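Bodar Home Goods
Minutes of the range meeting, September
Held in the back room at Zernik Street, Saturday, start 9.15 a.m.

Present: buying, shop floor, online shop, workshop. Apologies were received from accounts, who sent their figures in writing.

1. Minutes of the previous meeting

The minutes were accepted with one correction. Under "Hallway" the word "hook" should be "peg" in both places. The online shop asked that we keep to the one word from now on, so that customers can find the same thing under the same name.

2. The hallway table idea

Buying explained again the idea for the autumn display. It shows the small things a person puts down when coming home: keys, a watch, perhaps a bracelet, all on one table near the door. The shop floor was in favour, but asked that we do not fill the table too much. Last year the hallway display had candles, letters, a plant and two bowls, and customers were asking for the price of the plant.

It was agreed that the colours stay quiet. Black for the stand, light grey for the leather-look goods, and pale wood under everything. The workshop remarked that black on pale wood shows dust very quickly and somebody must wipe the tray every morning. The shop floor will add it to the opening list.

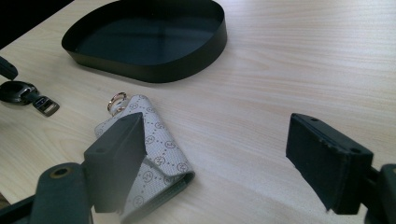

3. The Molier stand

The Molier is the black stand for jewellery and keys, with the oval tray, the post and the bar across. Accounts propose a shelf price of $35. The shop floor thought it is a little high for the neighbourhood but not impossible, if the stand is shown with things on it.

There was a longer discussion about the three pegs. One is on the left side of the post and two are on the right. Buying considers this part of the design and likes it. The shop floor is afraid that customers will think a peg has fallen off. It was decided to leave it as it is and to mention the arrangement in the product text, in plain words.

The tray is shallow. The online shop asked if the rim is high enough to keep rings inside, and the workshop answered that it is high enough for rings and coins, but a large bunch of keys should go on a peg. The product text will say "for small things".

The question whether the post could be made shorter was also raised, because the lower cabinet in the window has a glass shelf above it. The workshop does not want to change the height for one cabinet. The shelf will be moved instead.
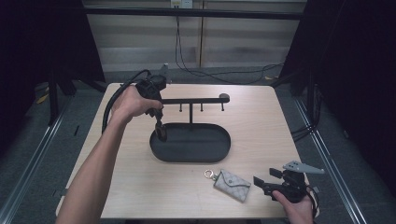
The finish stays matte. A glossy version was offered by the supplier and refused – it would need its own box and its own stock number, and we do not have the room for either.

Action: online shop to write the product text and send it to everybody before the next meeting.

4. Key pouch and key holder

The small grey pouch has a pointed flap, like an envelope, and a gold-coloured ring with clasp. The shop floor likes the combination of grey and gold. Buying will ask Nowicki if the ring can also come in a silver colour, but the first order goes ahead with gold only.

It is not yet clear what we call it. "Key pouch", "key holder" and "key wallet" were all used during the meeting, sometimes in the same sentence. Voted: "key pouch".

On the display the pouch should lie next to the stand, at an angle, so the ring is seen from the front. It should not be put into the tray, where the grey looks darker than it is.

Action: buying to write to Nowicki.

5. Budget

Accounts give $3925 for the whole hallway range, including packaging and the sign for the window. Buying asked if freight is inside this sum. The written note does not say. To be clarified before any order is signed.

6. Table top

The workshop prefers the light wood top with the fine straight grain. It has a calm look and does not compete with the small goods. The one disadvantage is the glare: under strong light a part of the grain disappears, and the price cards are harder to read as well. The shop floor will try the table further from the window and turn down the ceiling light over it.
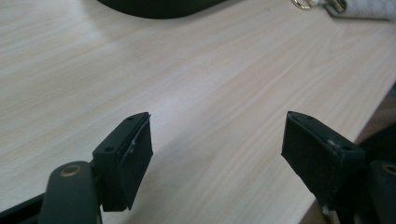

Item 6: the light wood top, fine straight grain.

The edge will be left straight, without a moulding. The workshop will sand the corners a little, as there are children in the shop on weekends.

7. Other business

The tape dispenser in the packing corner is broken again. The workshop will look at it, and if it cannot be repaired a new one is bought from petty cash.

Cups are to be washed by those who used them.

Next meeting: same room, same time, in October. Buying will bring the answer from Nowicki and the samples of tissue paper.

Meeting closed at 10.40 a.m.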